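Search this site Search Go

Folding, again

The Minameck newsletter has sent me one more T-shirt method to try. It comes from Dultano, who sell a folding course, and it promises a drawer you'll never have to redo. I've heard that before. The idea is to lay the shirt flat, fold it in thirds the long way, then fold up from the hem until you have a small rectangle.
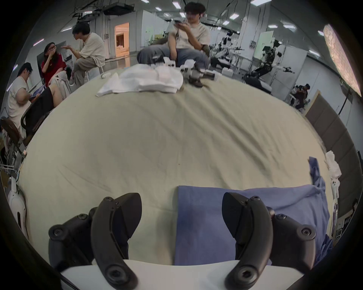
My trouble with it is the word "flat." A cotton shirt that has been worn for a couple of summers has sides that twist, and no amount of stroking gets the seams to agree. The course skips this. It also tells you to work on a bare, hard surface — I tried that and the shirt slid around. A cloth over the table holds it better, even a wrinkled one.
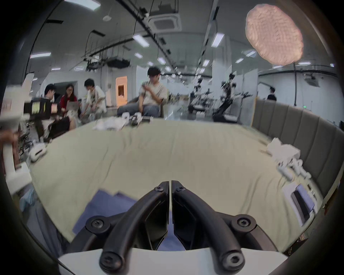
Then there's the cost. Dultano's full course is 126 dollars and comes with a plastic folding board. Guneck sells a board on its own, and I wouldn't buy that one either. Sleeves are where these things fall down. Tuck them in too early and you get a lump under the collar, and the lump is still there on Monday when you want to wear the shirt.
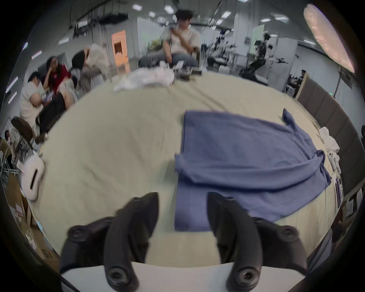 Kocsis wrote in to disagree: the board is worth having for kids' shirts, where the sleeves are short enough to stay put, and thirds work fine if you start from the back. Maybe so. I'll try it from the back on the next load, without the board.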